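Jemau House Residents' Association
Minutes of the April General Meeting
Last updated: April, following corrections to Item 4

The meeting was called to order at 7:05 p.m. in the ground floor lounge. The chair confirmed that a quorum was present. Apologies were received from the representative of Gu Property Services, who had submitted a written report.

1. Minutes of the previous meeting
The minutes were approved with one correction. The contract for the side gate was awarded to Grimov, and the earlier draft had named the wrong firm.

2. Water shutoff and riser replacement
The secretary presented the schedule received from Prurkon for the replacement of the cold water risers on the north side. Work will proceed one stack at a time, beginning with the stack that serves the corner units. Water to the affected kitchens will be off from 9:00 a.m. until 4:00 p.m. on each working day. Bathrooms are on a separate line and will remain in service.

Residents asked whether access to individual units would be required. The secretary replied that the contractor needs access to the cabinet under the kitchen sink in 27 units, and that written notice will be placed under each door before work begins on that stack. Residents of those units are asked to clear the cabinet the evening before.
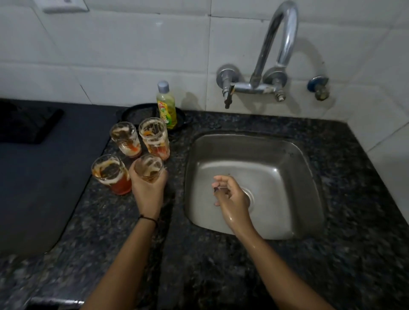 A resident of the fourth floor objected to the length of the daily shutoff and asked that it be reduced to the morning only. The secretary agreed to raise the matter with Prurkon but noted that the quoted price was based on a full working day. Another resident asked that the notices state plainly which stack each unit belongs to, as the letters used in the last mailing did not match those on the basement valves. This was agreed.

It was moved and seconded that the schedule be accepted as presented, subject to the contractor's reply on hours. The motion carried with 2 opposed.

3. Laundry room
The report from Gu Property Services stated that the second dryer had been repaired and that the card reader would be replaced under warranty. Several residents said that the reader had charged them twice for one load. Claims should be made in writing and left in the office mailbox – the date and machine number must be included.

The proposal to extend laundry hours past 10:00 p.m. was discussed. Residents living directly above the room spoke against it. The proposal was withdrawn.

4. Bicycle storage
The storage charge for the coming year was set at $209 per space, payable on assignment of a key. Bicycles without a current tag will be moved to the cage beside the boiler room at the end of the month. Owners may reclaim them from the office.

5. Other business
A request was made for brighter lighting at the rear steps. The secretary will obtain 2 quotes for the next meeting.

The question of the lobby bench was held over.

The meeting adjourned at 8:40 p.m.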